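Home | Products | Guides | Downloads | Support | Sign in

This site uses cookies to remember your language and the last guide you opened. Accept | Settings

Conuvus Two-Arm Station
Set-up and Collection Guide

Section 6. Recording demonstrations

Revised March 2018

This section covers recording sets of demonstrations with the Conuvus two-arm station and the Fluseo recording software. It assumes that both arms are mounted and powered, that the leader handles are paired (Section 4), and that the fixed camera has been calibrated (Section 5). If the station has been moved since the last calibration, go back to Section 5 before you record anything.

A demonstration is one complete run of one task, from the start pose to the end pose, driven by an operator through the leader handles. Fluseo stores each run as an episode. Episodes of the same task are grouped in a set. The training side of the system, Cinder, reads only finished sets.

6.1 Before you start

1. Check that the emergency stop is within reach of the operator and that it is released.
2. Cover the tabletop with plain cardboard or the supplied mat. Tape the corners down. Replace the cover when it is torn or when a fold stands up high enough to catch an object.
3. Inspect the fingertip pads on both grippers. A pad that is split, shiny or coming away at a corner must be changed.
4. Close the blinds if direct sun reaches the tabletop. Turn on the overhead lights you intend to use for the whole set.
5. Start Fluseo and wait until the left arm, right arm and camera indicators are all green.
6. Open the live view. Both grippers must be visible when the arms are in the start pose.

Note: Furniture in the background does not need to be cleared. Ordinary variation behind the table is useful to the learning system, and a set recorded against a bare wall tends to do worse when the station is moved to another room. Keep the space above the tabletop free.

CAUTION: Keep hands, sleeves and lanyards out of the reach of the arms whenever the Drive light is on. The arms do not detect people.

6.2 Creating a set

1. Select Sets > New.
2. Enter a task name. Use lower case and underscores, with the object last, for example regrasp_duster. Spaces are accepted but will be removed when the set is exported.
3. Enter a task sentence. Write it as an instruction to a person: "Hold the duster by the handle with the left gripper and take the head with the right gripper." The sentence is stored with every episode and cannot be edited after the first one is saved.
4. Set the target number of episodes. The default is 50. Soft or flexible objects usually need more.
5. Set the time limit. When it runs out, Fluseo stops recording and marks the episode as incomplete.
6. Select Save. The set appears in the left column with an open circle beside it.

If two operators will share a set, create it once and have both record into it. Do not create two sets with the same task name. Cinder will load whichever was exported last and ignore the other without a warning.

6.3 Recording an episode

1. Place the object on the tabletop inside the working area. Change its position and angle a little from one episode to the next.
2. Step back behind the leader handles and press Home. Wait for both arms to stop.
3. Press the left pedal once. The Drive light comes on and a short tone sounds. Recording begins at the tone.
4. Hold still for one second, then begin the task.
5. Move at an even pace. If a grasp slips, open the gripper, back away slightly and try again. A corrected slip can stay in the episode.
6. When the task is complete, hold still for one second and press the left pedal again.
7. Choose Keep, Discard or Flag. Flag keeps the episode but holds it out of the set until it has been reviewed.

Note: Pauses longer than 3 seconds in the middle of a task should be avoided. Cinder learns the pause along with the movement. If you need to think, discard the episode and begin again.

CAUTION: Do not reach in to straighten an object while the Drive light is on, even if both arms are still. Press the right pedal first. The light goes out and the arms lock in place.

6.4 Long and flexible objects

Objects such as dusters, brushes, cloths and lengths of hose are harder to demonstrate than boxes or cups. The far end moves when the near end is gripped, and the surface gives under the fingertips. Follow the steps in 6.3 with these additions.

1. Decide which arm takes the stiff part of the object. Use the same arm for the whole set.
2. Grip the stiff part first. On a tool with a handle, close on the handle near the point where it meets the head. A grip at the far tip lets the head swing and may trip the wrist limit.
3. Lift the object clear of the tabletop before bringing in the second arm.
4. Bring the second gripper toward the free end slowly, with the fingers open.
5. Close on the core of the object. If the fingers close only on loose strands, open them and go deeper.
6. Watch the two wrist readings at the bottom of the live view while both grippers are closed. If either turns amber, you are pulling the arms against each other. Ease one hand toward the other until the reading clears.

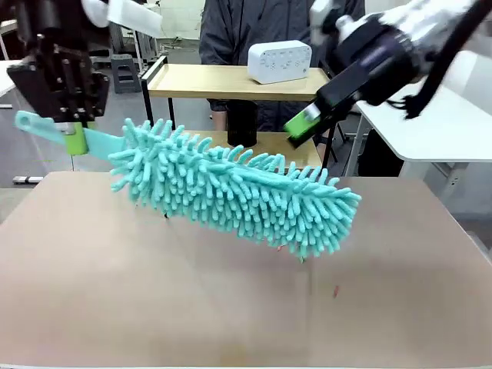
Figure 6-2. Left gripper on the duster handle, close to the head; right gripper at the free end.

Fibers shed from soft heads and collect on the cover and on the fingertip pads. Brush both clean between batches of episodes, with the Drive light off. Fibers wound around a finger joint must be removed by hand with the station powered down.

The grip force setting matters more for these objects than for rigid ones. Start with Soft. Move to Medium only if the handle turns between the fingers during the lift. Force is saved with the set, so a change partway through applies to the remaining episodes and leaves the earlier ones as they are. If you have to change it early on, start a new set under a new task name.

6.5 Reviewing and closing a set

1. Select the set and choose Review. Episodes play at double speed by default.
2. Reject any episode in which the object leaves the camera view, a person's hand enters the working area, or the task ends in a different state from the one given in the task sentence.
3. Clear each flag by choosing Keep or Discard.
4. Compare the length of each episode with the set average, shown as a gray bar. Very short episodes are often double presses of the pedal.
5. When the target is met and no flags remain, choose Close set. The open circle becomes solid.
6. Choose Export > Cinder. Leave the station on until the progress bar has cleared.

A closed set can be reopened, but doing so removes it from Cinder's list until it is exported again.

Expect to lose a share of what you record. Our own reference set for the duster task took 154 recorded episodes, and more than 74 were kept after review. Most of the rejects were late pedal presses and grasps that caught only the strands. Rigid objects give a better rate.

6.6 If something goes wrong

No tone when the pedal is pressed
Check that a set is selected. Fluseo does not record without one. If a set is selected, unplug the pedal and plug it back in.

Camera indicator turns red during an episode
The episode is discarded automatically. Check the cable at both ends. If the camera has been knocked, repeat Section 5.

One arm lags behind its leader handle
Press the right pedal, then Home. If the lag returns, look for a cable snagged on the arm or the table edge.

Error W2, wrist limit
The arm has locked to protect the wrist. Support the object, press the right pedal and open the gripper from the on-screen panel. Do not pull the object free.

Set does not appear in Cinder
The set is open, or a flag remains. Return to 6.5, step 3.

Replacement fingertip pads and pedals are ordered through Shukla, the parts desk for all Conuvus stations. Have the serial number from the base plate ready.

Continue to Section 7, Training and test runs.

Contact support | © 2018 Conuvus | Terms | Privacy | Back to top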